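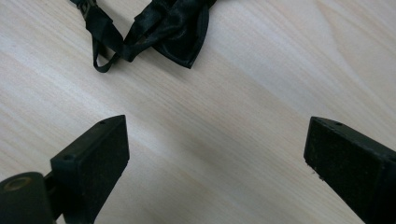 Home Forums Weddings & Events Guest Attire New Posts Search

Black tie optional in July, outdoors. How optional is optional?

areti_k
My cousin is getting married on a Saturday in July and the invite says "black tie optional." Ceremony is on a lawn at 4 pm, reception is in a tent. My husband owns one navy suit and one bow tie, black, the kind that comes already tied on a strap. He thinks he's done. I think he needs a tux or at least a plain long tie with the navy, because a black satin bow on a navy suit looks like he's about to take my drink order. (Sorry to anyone in catering, I did it for years!)

We have a rental quote from Dellow for 217 dollars and that doesn't include shoes. Would you pay it?

spyros_a
Optional means optional. Navy suit, white shirt, dark long tie, done. Spend the 217 on a better gift or a hotel with working AC.

bowtie_brophy
I'm going to disagree with Spyros. When a couple writes black tie optional they're hoping most people go for it and they're being polite to the ones who can't. If you can swing the rental, swing it. He'll be in the photos forever.

That said, if he goes with the navy suit, please not the bow. You're right on that one.

spyros_a
"Hoping" is doing a lot of work there Ciarán. If they wanted everybody in tuxes they had a perfectly good phrase for it. I've been to 2 of these in the last year and at both of them it was half suits by my eye, and the groom's own uncle had a tan jacket on.

ajith.shenoy
Tan jacket at a black tie optional, oof.

Areti, is it a midnight navy or more of a bright navy? If it's really dark you can get away with more than you'd think. I wore a very dark one with a black bow to a work dinner and it was fine, but that was indoors at night with the lights low. At 4 pm on a lawn everybody is going to see that it's blue.

areti_k
Bright-ish. Definitely reads blue in the sun. And Ciarán, thank you, I'm showing him your post tonight.

todor_k
Nobody asked but since we're on bow ties, I'd lose the pre-tied one whatever he wears. Learn to tie a real one. Takes an evening with a mirror, and then at the end of the night he gets to undo it and walk around with it hanging loose like in the movies.

bowtie_brophy
Todor I love you but most people can't do it in an evening. I sweated through a shirt the first time. My brother was his own best man's backup and ended up with my tie on, tied by me, standing behind him like a barber. Pre-tied is fine for a guest. Steam it first so the satin isn't all creased, and make sure the strap is tucked under the collar the whole way around. Nobody past the second row will know.

todor_k
I'll know.

ajith.shenoy
Do NOT put an iron directly on satin, for anyone reading this later. I killed one that way and it got a flat shiny patch you could see across a room. Hang it in the bathroom while you shower, or hold a steamer a good way off, and then reshape the wings with your fingers.

spyros_a
Going back to the money. Try Witmont if there's one by you, they had used tux jackets for 50 bucks last time I looked. Pants never match but you can sometimes find a full set. Even I would wear one for 50.

bowtie_brophy
See, we got there.

areti_k
There's a Witmont twenty minutes from my sister's! I didn't know they did formal stuff. Update on the husband: he read the thread, sided with Spyros until the last post, and is now asking whether he can keep the tux for New Year's. He also tried the bow tie on over a T-shirt and wore it through dinner, so I may have created a problem.

Different question while I have you all. Heels on a lawn. Block heel or do I give up and wear flats?

ajith.shenoy
Block heel. My wife sank in stilettos last summer and had to be pulled out by an usher.

todor_k
Flats. You'll want to dance.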